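Kekside Home & Workshop Forum
Finishes and Furniture
Reading time: 3 minutes

Thread: Does hardwax oil really "let the wood breathe"?

plumbline_8
I'm shopping for a finish for a kitchen table and every can makes the same promise. The Hirkier one says it "nourishes the grain and lets the wood breathe." Nourishes it how? The tree is dead. It's 1085 square inches of lumber with legs. Has anyone used this stuff for a few years and can tell me whether it holds up better than plain wipe-on poly, which costs a lot less?

Salik
Breathing is sales talk. Wood takes on and loses moisture with the seasons and every finish slows that down, some more than others. Oil slows it less than poly. Whether you want that on a kitchen table is another question. I used the Hirkier on a desk in May and it does look nice, but a coffee cup left a ring the first week.

gnarlyknot
Did you let it cure? The can says 10 days before heavy use. I've had mine on a table with two kids for years and rings come out with a dab of oil and a rag. Try that with poly. Once poly gets scratched you're sanding the whole top.

Salik
I gave it 19 days. And "rings come out" means you are doing maintenance on your table. My mother's poly table has had zero maintenance since I was in school.

plumbline_8
That's what bothers me. The people who love oil always seem to have a rag in their hand.

Shiuli Nanayakkara
I refinish tables for a living, mostly for rentals, so take this as one person's view. I'd ask what color you want before anything else. Oil-based poly goes amber on pale wood and people get upset about it a year later. Water-based poly stays close to the bare color but can look a bit flat. The white-tinted oils keep it blond, and you pay extra for a little pigment in the can.

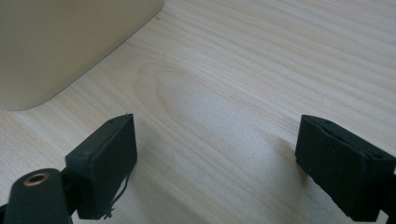
Pale top, with the arched cathedral grain near the middle.

On figure like that I'd do a test patch on the underside with every product you're considering and look at it in the morning and again at night under your own lamps. Store samples are useless. They're small, and they're usually not your wood.

gnarlyknot
Agree on test patches. Disagree that it's only pigment, the tinted ones go on differently and they're easier to mess up if you leave too much on.

Shiuli Nanayakkara
They're easier to mess up, sure. I wouldn't call that a selling point.

Weerakoon
Has anybody seen an independent test of any of these? I looked for an hour last night and found blogs with coupon codes. One "five year review" was posted on a product that came out two years ago.

plumbline_8
I found the same one — he also recommends their brush cleaner. I'm leaning toward water-based poly, three thin coats, and I'll do the patches first. If it looks like plastic I'll come back and eat my words.

gnarlyknot
It will look like plastic.

Salik
Satin, not gloss, and stir the can instead of shaking it. You'll be fine.

Recent threads
Is tung oil from the hardware store tung oil?
Sanding past 180 before poly, worth it or not
Table leg wobbles only on tile
Removing candle wax from bare maple

Contact | Copyright Kekside Home & Workshop Forum | Back to top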